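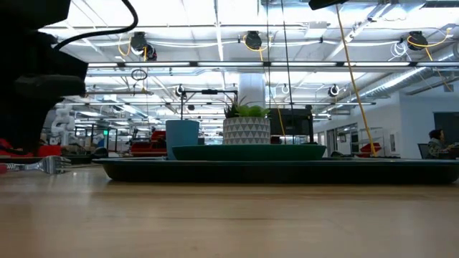 Lellik table-clearing kit: questions we keep getting

Is it worth renting?
Not yet, for most cafés. Delier quotes a 2-week minimum hire, and you still need a person within reach.

Does it lift a loaded tray?
The brochure says so. I'd ask to see it done with your own crockery — a full tray is a harder job than a cup.

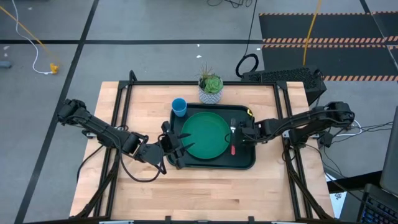 Photo: Razia Mirani / Delier

What's in the standard set-up?
Two arms on a framed table, each with a gripper. Check your floor space first, and think about where the cables will run.

Can it handle cutlery?
Forks and knives are what I'd test hardest. Edvin Granström at Delier told me 200 practice runs per item is "usually plenty". Plenty for what, he didn't say.

How long is training?
Sixteen hours, spread over 4 visits. Ask whether moving the plant or changing your plates means starting again. I've had two different answers.

Who fixes it?
Delier, by phone until 4 pm. Evening trade is on its own.

Can I cancel?
Yes, in writing. The deposit is another matter, so read page 2 of the contract.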